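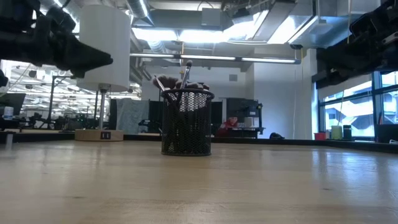
Skendden bench cell: setup and upkeep

Version in this file: 2022-08-09
Applies to: the two-arm tabletop cell by the windows
Related files: calibration notes, spares list, episode index

What this file covers

How the Skendden cell is set up, checked at the start of a shift and put right when something drifts. The episodes recorded on the cell are described only as far as you need in order to tell a good one from a bad one. Task definitions are kept in the Zestmont folder and are not repeated.

The cell

Two black arms, left and right, each with its own gripper. They share one wooden tabletop. The controller software is Brondus, and both arms run from the same Brondus session. Do not open a second session to move one arm while the other is idle. The two will disagree about the home position and you will have to home both again.

The fixed camera has its own mount and does not move with either arm. If you bump the mount, even lightly, redo the camera calibration before recording.

Objects

Tabletop objects for the current task set include a black wire-mesh cup holding makeup brushes and a white table lamp with a round wooden base. The cup goes near the center of the table and the lamp to its left. Small containers that are not part of the task go along the far edge, where they stay for the whole run.

The mesh cup is light. Leave the brushes in it while you position it, and set their handles down to the bottom so the bundle does not shift on the first contact. One brush should stand higher than the others. The pick starts with that one.

Start of shift

1. Clear both arms' travel. Check behind the lamp shade as well as in front of it.
2. Power the controller, then the arms, left first.
3. Open Brondus and home both arms.
4. Open and close each gripper 4 times with nothing in it. Listen for clicking.
5. Wipe the fingertips with a dry cloth.
6. Jog each arm over the cup and back to home at slow speed.
7. Record one short test episode and play it back.

If step 7 shows a jump in the joint readings, do not keep recording. Go to Joint jumps.

Fingertips

The fingers are held on by 2 screws each. Tighten by hand with the short driver. The long driver gives too much leverage and has stripped threads on the left gripper before.

Replace a fingertip when the edge is rounded enough that it slides off a brush handle. Replace both fingers of a pair together, then run the gripper zero routine. A new finger next to an old one closes off center, and the handle turns in the grip.

Cables

Check the cabling on both arms once a week with the power off. Look for flat spots and shiny wear where a cable crosses a bracket. Each cable needs enough slack for the wrist to turn to both limits. Ties should be snug but still slide when pushed.

Joint jumps

Almost always a connector. Power down, reseat the wrist connector, then the elbow, and run the test episode after each one so you know which it was. Write it in the log. If both are seated and the jump is still there, swap the wrist cable for the spare. Old cables go in the bin marked Echeverría, not back on the shelf.

Light

Daylight from the windows changes the picture over the day, and the tabletop reflects the ceiling lights. Exposure is locked in the camera settings. Leave it locked. If the tall brush is hard to pick out in the test playback, move the cup a little and record the new position in the session notes.

Episode counts

Recorded on this cell through April: 612
Of those, after the left gripper was rebuilt: 284

Episodes from before the rebuild are usable, but the left gripper closes slightly slower in them. The index has a column for this, named left_rebuild, with values 0 and 1. Filter on it if closing time matters to your work.

Known problems

The right arm sometimes reports home before it has settled. Wait until it is still before pressing record.

Brondus drops the gripper zero after an update. Run the zero routine again on both sides.

The log page does not save if the session times out. Copy long entries before you submit them.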